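Club de Atletismo Torel
Informe de progreso a la Fundación Clisus
Programa de cross y medio fondo para categorías de formación

Fecha de emisión: lunes, 22 de mayo de 2023
Responsable del programa: Trinidad Olmedo
Coordinación técnica: Andri Marti

1. Objeto del informe

El presente documento da cuenta del desarrollo del programa durante el segundo periodo de ejecución, conforme a lo estipulado en el convenio de colaboración. Se recogen la actividad deportiva, el estado de los gastos imputables y las modificaciones que se someten a la aprobación de la Fundación. El informe correspondiente al primer periodo fue remitido en su momento y no se reproduce aquí.

2. Actividad deportiva

El club mantiene siete grupos de entrenamiento en las categorías sub-14, sub-16 y sub-18. Las sesiones se han desarrollado en la pista municipal y, para el trabajo de fondo, en el circuito de tierra del parque de Skosimgate, cuyo uso quedó autorizado por el ayuntamiento hasta el final de la temporada. El tramo norte del circuito permaneció cerrado en marzo por obras de drenaje, lo que obligó a trasladar los rodajes largos al camino del canal.

En campo a través, el equipo sub-16 femenino se clasificó para la final regional, en la que Citlali Xolalpa obtuvo la tercera posición individual. El equipo sub-18 masculino no pudo puntuar por equipos al presentar una baja por lesión en la víspera. En pista al aire libre la temporada acaba de comenzar y los resultados se incorporarán al informe final.

La entrenadora Orathai Sriwong ha asumido la preparación de las pruebas de obstáculos, que hasta ahora carecían de responsable específica. Su incorporación ha permitido separar este trabajo del grupo general de medio fondo. Andri Marti conserva la planificación de cargas y el seguimiento de las fichas individuales.

3. Formación de técnicos

Tres monitores han completado el curso federativo de nivel inicial. Queda pendiente el módulo de prevención de lesiones, aplazado por la entidad organizadora y sin nueva convocatoria publicada. El importe reservado para dicho módulo permanece sin ejecutar.

4. Ejecución económica

Los gastos de inscripción en competiciones se ajustan a lo previsto. La partida de transporte presenta una desviación de 1784 euros, atribuible al cambio de sede de la final regional y a la necesidad de contratar un segundo autocar. El club ha cubierto provisionalmente la diferencia con fondos propios y solicita que se compense con el remanente de la partida de formación.

La compra de vallas y conos se adjudicó a la firma Zürcher, con entrega completa y factura conforme. El material está inventariado y depositado en el almacén de la pista.
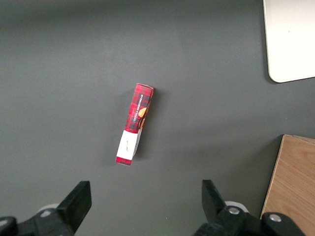 La partida de avituallamiento, incluida en el convenio como gasto menor, se ha destinado a agua, fruta y productos envasados para los desplazamientos y las jornadas de competición. Se ha optado por alimentos de fácil reparto y conservación a temperatura ambiente. Entre los de tipo dulce figuran las galletas de mantequilla, como las de vainilla de la caja de cuadros escoceses rojos, con la leyenda «VANILLA SHORTBREAD». Los justificantes se adjuntan en el anexo económico, ordenados por competición.

5. Modificaciones que se solicitan

Primera. Autorización para el trasvase entre las partidas de formación y transporte indicado en el apartado 4.

Segunda. Ampliación en 12 plazas del grupo sub-14, que cuenta con lista de espera desde el inicio del curso escolar. La ampliación no requiere nuevo personal técnico, aunque sí un turno adicional de pista.

6. Previsiones para el periodo siguiente

Se prevé la participación en el campeonato regional de pista y la celebración de una jornada de puertas abiertas en Skosimgate. La memoria final incluirá las marcas acreditadas, la relación definitiva de participantes y la liquidación de gastos. Ottilie Fankhauser, secretaria del club, atenderá las consultas relativas a los anexos y a la documentación original.

Trinidad Olmedo
Responsable del programa
Club de Atletismo Torel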